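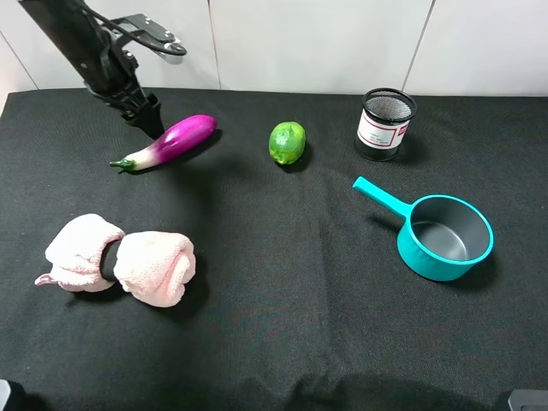
What does it take to build a robot arm at home that can pick up groceries and kitchen things? A shared bench, a box of cheap motors, a 3D printer that behaves most of the time, and a lot more evenings than you planned on.

FOR IMMEDIATE RELEASE
December 5, 2022

Okambridge workshop members put out free plans for the Histent tabletop arm

OKAMBRIDGE – Hi, I'm Meenakshi Mathur, and I've been asked to write the press release because I'm the one who wouldn't stop talking about the arm. So, the news first: the plans for Histent, the small robot arm a few of us have been building at the Staltenside shared workshop, are now free for anyone to download, print, change and complain about. Parts list, wiring drawings, code, all of it.

We started in June with a motor kit and a clamp borrowed from the woodworking side (they have it back now, I promise). The first version could wave. That was it, it waved, and then a screw fell out of the elbow. We're on version 4 and I'm really proud of this one!

Everything we bought for it came to 498 dollars, including the power supply, the camera and two spare motors. You could do it for less if you already own a decent supply, and we put notes in the parts list on where you can go cheap and where I'd beg you not to. Please don't go cheap on the wrist motor. I did, twice.

Our practice table has a black cloth on it and a changing bunch of stuff from people's kitchens and desks. The day I'd like to tell you about had an eggplant, a lime, a mesh pencil cup, a teal saucepan and a pink towel rolled up with a black elastic around the middle. I love that mix. An eggplant is smooth and shiny and wants to slide off somewhere, a towel squishes, and a saucepan has that long handle that makes everything lopsided once you lift it. If you're building your own, raid the kitchen before you buy any practice blocks.

The gripper is the plain two-finger kind, with black plates and little silver screws, and it's the part most people ask me about. The fingers stay parallel as they open and close, so you don't end up pinching a lime out the far side like a bar of soap. The cable loops back along the arm with some slack in it. Leave more slack than you think! Our third version pulled its own plug every time it reached for a far corner, and it took us most of a month to figure out why it kept going limp.

The software half is called Bukhari, and it runs on a regular laptop. You can drive the arm by hand from the keyboard or save a set of moves and play them back. It's fussy on startup and the menus are ugly, and I'd be thrilled if someone who likes making menus took that over.

Nearly 50 people have asked to come by and try the arm, which is a lot for a room our size, so we're running a build night in the new year with 20 spots. Beginners are very welcome. Bring a screwdriver if you have a favorite, and closed shoes, and something from your fridge that isn't too drippy. The night is free for members, and guests pay only for the parts they take home.

Plans, code and the build night sign-up sheet are on the Staltenside workshop page under Histent. Reporters who'd like to stop in and drive the arm can leave a note for me at the Okambridge front desk, and I'll call back after work hours.

About Staltenside
Staltenside is a member-run shared workshop in Okambridge with benches for wood, sewing, electronics and 3D printing.

Contact: Meenakshi Mathur, Histent project, Staltenside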